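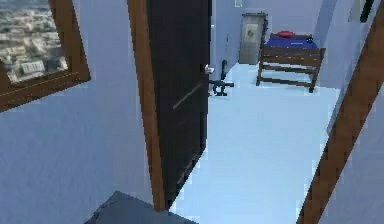
방문 틈막이 세트, 소음에 정말 효과가 있나요?

Brittany Gauthier
2019년 6월 4일

거실 소리가 방으로 넘어오는 문제로 몇 달째 고민 중입니다. 남편이 밤늦게까지 텔레비전을 보는데 볼륨을 줄여 달라고 하면 줄이긴 해요. 그래도 저음은 그대로 들립니다. 말소리는 무슨 말인지 알아들을 정도이고요.

검색하면 다들 문틈부터 막으라고 하네요. Flendico라는 데서 파는 방문용 방음 세트가 제일 많이 나오는데, 상세페이지에는 소음이 절반으로 줄어든다고 적혀 있습니다. 뭘 기준으로 절반인지는 아무리 내려 봐도 없어요. 후기는 죄다 별 다섯 개인데 읽어 보면 "배송 빨라요", "아직 안 붙여 봤지만 좋을 것 같아요" 이런 식입니다. 붙여 보지도 않고 별 다섯 개라니, 이걸 후기라고 해야 할지요.

Ritbridge 매장에도 가 봤습니다. 직원분은 틈막이는 소용없으니 문 자체를 방음문으로 바꾸라고 하시더군요. 문 파는 가게니까 그렇게 말하겠지 싶기도 하고, 맞는 말인가 싶기도 합니다. 견적은 받아 보고 조용히 나왔어요.

저희 집 조건은 이렇습니다. 문은 두드리면 통통 소리가 나는 속 빈 문 같고요, 아래쪽 틈은 손가락이 들어갈 만큼 됩니다. 문턱은 없습니다. 벽은 석고보드인지 콘크리트인지 잘 모르겠어요. 전셋집이라 구멍을 뚫거나 문틀을 건드리는 건 어렵습니다.

써 보신 분들 중에 좋다는 말 말고, 어디까지 되고 어디부터 안 되는지 말씀해 주실 분 계실까요. 광고성 글은 사양합니다.

Divya D'Souza

저도 비슷한 문제로 돈을 꽤 버린 사람이라 길게 씁니다. 전문가는 아니니 감안하고 읽어 주세요.

우선 "소음 절반"이라는 문구는 저라면 없는 셈 칩니다. 소리 크기는 데시벨로 재는데, 숫자가 반으로 줄었다는 건지 에너지가 반으로 줄었다는 건지에 따라 완전히 다른 이야기가 됩니다. 에너지가 절반이면 3데시벨 차이예요. 조용한 방에서 신경 써서 들어야 겨우 줄었나 싶은 정도입니다. 그래서 기준을 안 적은 것 아닌가 하고 저는 의심합니다.

그렇다고 틈을 막는 게 헛일이라는 뜻은 아닙니다. 손가락이 들어갈 틈이면 말소리나 그릇 부딪치는 소리 같은 높은 소리는 거기로 많이 들어옵니다. 이쪽은 막으면 달라집니다. 저희 집은 말소리가 들리기는 하는데 내용은 못 알아듣는 수준까지 갔습니다. 잠드는 데는 그 차이가 컸어요.

문제는 저음입니다. 이건 틈을 다 막아도 문짝과 벽이 같이 울려서 넘어옵니다. 가벼운 문이면 더하고요. 제가 처음에 산 건 Takinon에서 나온 문짝에 붙이는 흡음 스펀지였는데, 저음은 그대로였습니다. 방 안에서 말할 때 울림이 조금 줄긴 하더군요. 흡음하고 차음은 다른 건데 파는 쪽에서 섞어 씁니다. 계란판 모양 스펀지 사진에 "방음"이라고 크게 써 놓은 상품은 일단 거르세요.
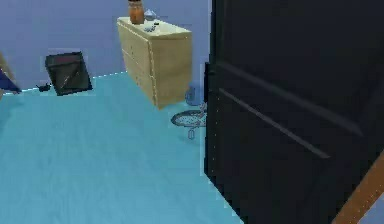
돈을 쓰기 전에 해 볼 만한 게 있습니다. 텔레비전을 평소 볼륨으로 틀어 놓고 방에 들어가서 문을 닫은 다음, 두꺼운 수건을 말아 문 아래에 꽉 끼우세요. 옆과 위쪽 틈은 종이테이프로 돌려 막습니다. 종이테이프는 나중에 떼기 쉽지만 오래된 페인트는 같이 벗겨질 수 있으니 구석에 먼저 붙였다 떼 보시고요. 그 상태로 침대에 누워서 들어 보세요. 시판 틈막이를 잘 붙였을 때 기대할 수 있는 게 대체로 그 근처입니다. 수건으로 막아도 참을 수 없다면 어떤 세트를 사도 비슷할 겁니다.

휴대폰 소음 측정 앱은 절대값을 믿지 마세요. 같은 자리에 같은 폰을 두고 막기 전과 후를 비교하는 용도라면 쓸 만합니다. 저는 창문이 열린 줄도 모르고 쟀다가 막은 쪽이 더 시끄럽게 나온 적이 있어요.

수건 실험에서 효과가 있으면 순서는 아래쪽부터입니다. 문에 끼우는 양쪽 스펀지형은 싸고 전셋집에도 무난한데, 바닥에 끌려서 먼지를 몰고 다닙니다. 문턱이 없는 집은 스펀지가 바닥에 닿기만 해서는 부족하고 살짝 눌려야 합니다. 너무 눌리면 문이 뻑뻑해져서 결국 빼게 되고요. 문틀 쪽은 D자형 고무 테이프를 얇은 것부터 써 보세요. 두꺼운 걸 욕심내면 문이 안 잠깁니다. 붙일 자리를 알코올로 닦고 하루 두었다가 붙이라는 설명도 있던데, 하루까지는 필요 없었고 마르면 붙였습니다.

문을 바꾸라는 말은 절반쯤 맞습니다. 무거운 문이 더 막아 주는 건 사실이에요. 그런데 벽이 얇으면 문만 좋아져도 벽으로 다 넘어옵니다. 매장에서 벽이 뭔지 물어보던가요? 안 물어보고 견적부터 냈다면 저는 그 견적을 안 믿습니다. 그리고 전세면 주인 허락도 받아야 하고 떼어 갈 수도 없잖아요.

저음은 소리가 나오는 쪽에서 잡는 게 제일 쌉니다. 텔레비전이나 사운드바에 야간 모드가 있으면 켜시고, 스피커가 방 쪽 벽에 붙은 장 위에 있으면 옮겨 보세요. 바닥에 우퍼가 있으면 그것부터 끄시고요.

늦잠장이

그냥 Pillai 귀마개 사세요. 저는 300개들이 한 통 사서 식구들이랑 씁니다. 문에 뭘 붙이느니 이게 제일 확실함. 처음엔 귀가 답답한데 일주일이면 적응돼요.

아니면 남편분한테 무선 헤드폰 하나 사 드리든가요. 우리 집은 그걸로 끝났어요.

Brittany Gauthier

두 분 모두 감사합니다. 귀마개는 예전에 써 봤는데 아침 알람을 못 들어서 포기했어요.

수건은 어젯밤에 해 봤습니다. 말소리는 확실히 뭉개지네요. 저음은 D'Souza 님 말씀처럼 그대로고요. 매장에서는 벽에 대해 한마디도 안 물어봤습니다. 그 견적서는 버렸어요.

Flendico 쪽에 "절반"의 기준이 뭐냐고 문의도 남겼는데, "고객님의 환경에 따라 차이가 있을 수 있습니다"라는 답이 왔습니다. 세트는 안 사고 아래쪽 스펀지랑 얇은 고무 테이프만 따로 사 보려고요. 혹시 문 색이 어두우면 테이프도 검은색으로 하는 게 나을까요? 흰색은 금방 때가 탄다는 글이 있어서요.

Divya D'Souza

때는 둘 다 탑니다. 흰색은 손때가 보이고 검은색은 먼지가 보여요. 문을 닫으면 가려지는 자리니까 저라면 색보다 접착력 후기를 보겠습니다. 여름을 한 번 넘긴 사람이 쓴 걸로요. 제 건 10월에 붙여서 겨울에는 멀쩡하더니 더워지면서 위쪽부터 늘어졌습니다.

그리고 테이프는 문 하나 분량보다 조금 넉넉하게 사세요. 모서리에서 한 번은 잘못 자르게 됩니다.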